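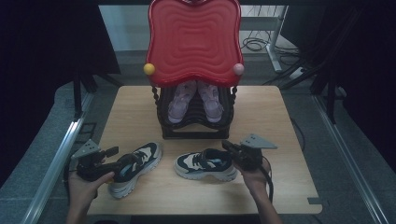
Trainers and lavender pair on the light table, red-backed chair at the rear.

24 February 2021, shoe storage, bench notes

Carried on with the hallway set for Willgate. They want something a small child can sit on to put shoes on, with room underneath for the shoes themselves. The red back with the wavy ridges stays. Carola Oltmanns likes the ball knobs and so do I, though she would have both in yellow and drop the pink.

The lavender children's shoes go in the open front of the black base side by side, toes out. With the toes out you can't get at the heel tabs, so a child will pull them by the straps. Try heels out next time and note which is easier.

Adult trainers are another matter. The navy and cream pair has a chunky sole and I don't want to force it in beside the small ones. Options:
- leave the base for children's shoes only and say so on the label
- a separate low rack from Heitmann, 19 cm deep
- a wider foot, which means new side posts

Saeed Talebi prefers the second. The Heitmann rack was quoted in January at 96 for the lot, delivery extra. Need to ask if that still holds.

Table: the notch at the lower right corner is staying. Sanded the rounded corners again this morning, 18 minutes, no change to the finish.

To do
Ring Heitmann about the rack.
Ask Groseletti for pink and yellow knobs, seven of each.
Send Carola the base drawing with the rope-look posts marked up.
Find the other tin of wax, last seen on the Wumevik shelf.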